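Jarmila Šindelář was already waxing when I got to the shed behind the Kastska rope tow, and she didn't stop for the first ten minutes we talked. She builds snowskates, the two-deck kind with a little ski underneath and no bindings, and she has a lot to say about them!

"People see one and ask where you strap in," she says. "You don't. You stand on it in your regular boots and you figure it out. The first day is mostly walking downhill after your board."

Her current model is called the Tollex, and she's on the second version of it. The first was too stiff. Her riding partner, Oldřich Šimko, took it down the Kastska bowl in March and came back with a list of complaints longer than the run. So she thinned the top deck, moved the trucks in a bit, and went out again the same afternoon.

"It turned like a different animal," she says, and now she does put the iron down. "I was yelling. Oldřich was yelling. Some poor family on the bunny slope thought we needed help."

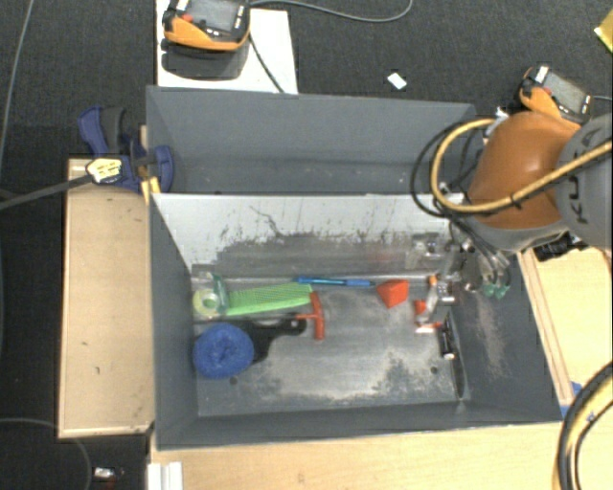

The gray bins, one behind the other.

The subski is 610 millimeters from tip to tail, shorter than a lot of riders like. Šindelář loves it short. It gets squirrelly on hardpack, she admits, but in soft snow it comes around the second you look where you want to go. I tried it twice on the lower hill and fell both times, grinning (the second fall was a really good one).

What about lifts? Kastska lets snowskates on the tow as long as you use a leash. Other hills still say no, and she has been writing to them all winter.

"They're scared of runaway boards, and okay, fair," she says. "So wear the leash. I wear mine in the parking lot."

Next up is a wider board for deep days. Lenka Bartoš is shaping the deck, and the two of them can't agree on the nose. Šindelář wants it round and Bartoš wants it pointy.

"We'll make both and race them," she says, and goes back to her wax.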